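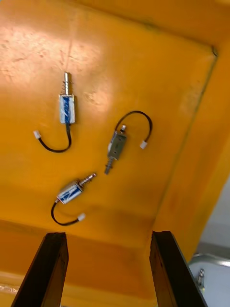 Solenoids in the tray, wires not touching.

Ticket: Paracha two-arm kit, trial unit at Lalisthorpe
Opened 10th May by Bleddyn Gittins

Hi Treretti support! I'm reviewing the kit before we commit, and mostly I like it, but the pick software keeps rejecting solenoids in the yellow bins. Boards go fine. I've logged 3,497 picks so far and 106 were rejects, nearly all of them solenoids lying on a shiny patch.

Tried so far: restarted the vision service, then retaught the bin floor (twice - the first time I forgot to save, my fault).

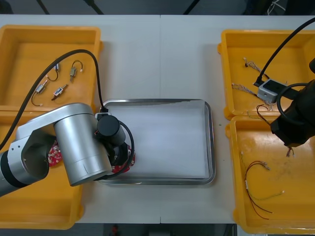 After that I dropped the exposure one step on both wrist cameras and reran the kitting job. Fewer rejects on the left arm, no change on the right. I also swapped the two wrist camera profiles over and the problem stayed with the right arm, so I'm guessing it's a setting on that side? The Urkescombe folks had the February firmware and never saw this.
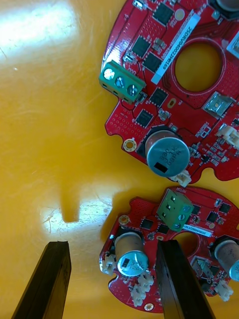 Does the exposure setting carry over when the profile is copied to the other arm?
Exposure is stored per arm, so set it again on the right one and save before you rerun.

Okay, doing that now (and saving this time!). Please leave the ticket open till I've run a full batch.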